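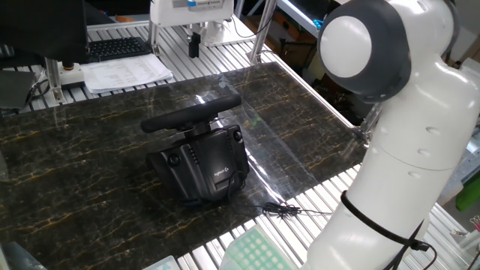 Re: [leltgate-sim] Wheel on a shiny top, does it slide?

From: Zane Rimkutė
To: Leltgate sim racing list

Umesh Kashyap wrote:
> Hello all, I bought a used Logitech wheel in December and my desk
> has a very shiny top. In fast corners the whole base walks away from
> me. Dale told me to put a mat under it, Bernadette told me never to
> put a mat under it. Also I do not know what to do with the cable,
> it is always under my elbow. Does anybody have the wheel on
> something glossy? Pictures would help me.
> Umesh

Dear Umesh, dear all,

I have read your message two times, and I think you are asking two different questions, so I will answer them separately. My pictures are attached. Please excuse my English where it is too stiff.

The surface

I like the black marble pattern very much and I do not want to give it up. It was sold to me by Paveck, and they were honest that it is only a pattern. It is glossy, so every lamp in the room is also on the table. If you play with a lamp above you, you will see a bright stripe beside the wheel, and in the evening it disturbed me more than the sliding did.
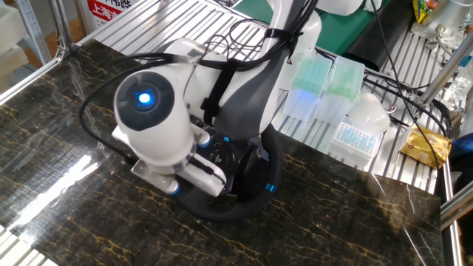

Gold and white veins on black, with the glare on the left side.

About sliding, both Dale and Bernadette are right. A soft mat gives under the clamp, and after an hour you must tighten again. A hard one is fine, but it must not move on the desk below. I put small rubber feet from Starier under mine, 8 of them, near the corners and the middle. Before you buy anything, wipe the underside of the base and the top of the desk with a damp cloth, and let them dry completely. With a used wheel there is often old polish or skin grease on it.

I would also keep the base free on all sides while you test, so you can see in which direction it walks. Mine always went to the left.
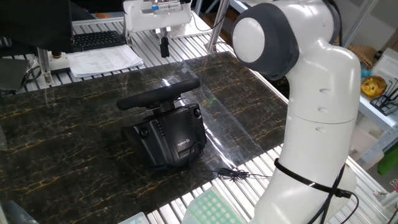

The cable

You can see in my pictures that the thin cable leaves the base on the right and ends in a small tangle. I know it is ugly. I have not yet found a clip that holds on a glossy surface for longer than a few days. Ruairí Heffernan wrote to this list that he uses the cloth tape from Ó Súilleabháin, and I will try it next.

What I can recommend is to lead the cable away on the side where you do not shift. I am right-handed and my shifter is on the left, so right is good for me. For you it may be the opposite.
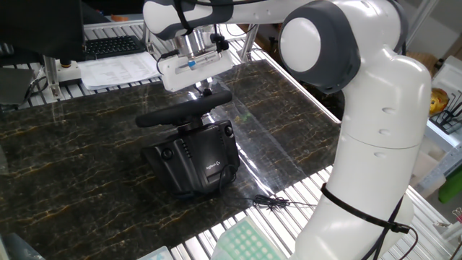
Leave a little slack before the first bend, and do not wind the cable tightly around the base for storage. I did this with my old wheel, and after 11 months the connection became weak when I touched it.

Could you write which model you have, and how thick your desk is at the front? Then somebody who has the same one can answer better than me.

With kind regards,
Zane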